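# 货架示教

**货架示教**是机器人示教的一个分支,指由操作者手把手牵引机械臂,或者坐在远端用主手、手柄、头戴设备遥控机械臂,把取货、摆放、扶正、转移这一类零售动作完整地做给机器人"看",同时记下关节角度、夹爪开合与相机画面,供日后训练策略模型使用。中文资料里也写作"货架演示""陈列示教",叫法至今没有完全统一,读者在不同的文章里碰到,多半说的是同一件事。

## 由来

早年的工业示教多用示教盒,一个点一个点地存,机器照着点位重复。这办法在焊接和码垛上好用得很,到了货架前面却不大灵光:罐子今天靠左,明天靠右,包装袋软塌塌的,谁也没法替它存一个固定的点。于是大家慢慢转向另一条路子,让人多做几遍,让模型从许多遍里自己去体会。Skikura 项目是较早专门拿零食货架做题目的一个,它的第一批记录只有 80 条,全部是桶装薯片的取放,数量不大,却把后来常用的记录格式大致定了下来。

## 主要方式

### 手把手牵引

操作者站在机械臂旁边,握住前臂或腕部,带着它走完全程。好处是直观,手上能感觉到分量和阻力,新手半个上午就能上手。麻烦也有,人的手臂常常会进到相机画面里,而且双臂机器人要两只手一起带,遇上需要同时看高处和低处的动作,实在有些忙不过来。

### 遥控操作

遥控时人与机械臂分开,操作者的手部动作经映射后传给左右两臂。头部相机给出全局,腕部相机给出近景,两路画面要一起看才稳当。货架层板之间的空隙有限,夹爪从斜下方探入是常见的走法,既能避开上层层板的前沿,也给旁边的商品留出余地。 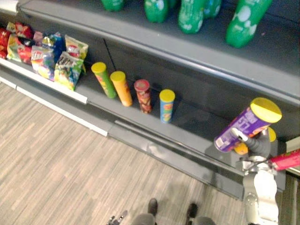 *夹爪夹着一只紫色薯片桶,位于下层货架前;上层为绿色塑料瓶。*

Andalance 的操作手册把这一步叫作"进架",并且不厌其烦地叮嘱:进架要慢,夹住以后先停一停,再往外退。模型学的是人的节奏,人若急躁,模型也就跟着急躁,这一点凡是带过新操作者的人大概都深有体会。

## 场地布置

常见的布置是一组货架配一张桌子。货架用来练取放和整理,桌子充当中转台或收银台。两者之间的距离以双臂不移动底盘便能兼顾为宜,隔得太远,每条记录里就会多出一段没什么用处的行走。
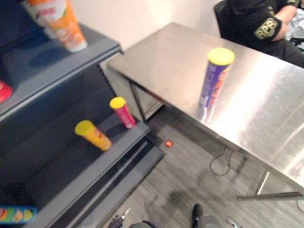

*货架与不锈钢桌相对布置,桌上立着一只紫色黄盖零食罐。*

桌面材质值得多说几句。不锈钢台面耐用、好擦,可是反光厉害,罐子的倒影和灯光的亮斑会一同落进画面。有人因此主张铺一层哑光垫,也有人主张原样保留,理由是真正的店里本来就有反光,模型早晚要面对。Drenditov 的做法比较折中,同一个任务两种台面都录,训练时混在一起用。

地面线缆同样要留心,最好沿着桌腿收拢固定,给操作者和底盘留出一条干净的路。

## 抓取对象

对象大致分为硬质和软质。薯片桶、饮料瓶算硬质,形状稳定,难处主要在倾倒后的扶正:躺着的桶会滚,夹爪得先找准桶身中段,再转腕把它立起来。袋装零食算软质,夹得轻了会滑,夹得重了里面的东西就碎了,示教者往往要练上好一阵子才找得到那个恰到好处的力道。

包装的印刷面也有讲究。有些任务要求正面朝外,有些要求把条码或二维码转向扫描口,这时腕部相机便格外要紧,头部相机离得远,细小的图案常常看不真切。

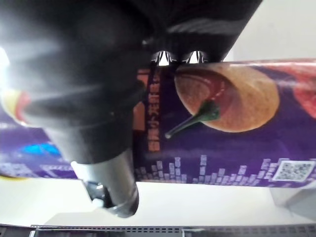
**同一个动作需要示教多少遍才够用?**
没有固定的数目,要看物品和摆放位置的变化有多大。单一硬质物品、位置大体不变时,几十遍往往就能看出效果;换了软包装,或者位置随意摆放,所需的遍数会成倍增加。

## 记录与筛选

一条记录通常从双臂处于准备姿态开始,到物品放稳、夹爪松开并退回为止。录完以后要逐条回看,把中途掉落、碰倒邻近商品、画面丢帧的挑出来另放。挑出来的也不必急着删,Stoica 数据集就专门留了一个"失误与补救"子集,收有 323 条,里面既有碰倒以后重新扶起的,也有夹空了再来一次的,不少使用者觉得这一部分反倒最耐看。

每录完一组,应当变动一次初始摆放,例如把立着的改为躺着,把货架上的挪一件到桌上,颜色相近的换到一处。摆放变化太少,模型容易只记住位置而不认得东西。
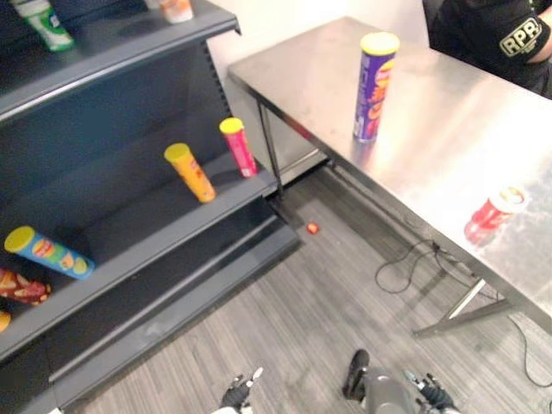 *一种初始摆放:桌上一立一卧两只零食筒,货架中层立有两筒,最低可见层另有一只蓝色筒横放。*

## 人员分工

一般 2 人一组便可以运转,一人操作,一人在旁边复位物品并留意安全;任务较复杂时增至 3 人,多出的一位专管记录和标注。复位的人应等双臂停稳再伸手,操作者则要养成开口报一声的习惯。连续遥控很费眼睛和肩膀,Andalance 的手册建议勤换班,宁可少录几条。

## 参见

- 模仿学习
- 主从遥操作
- 双臂协调
- 腕部相机标定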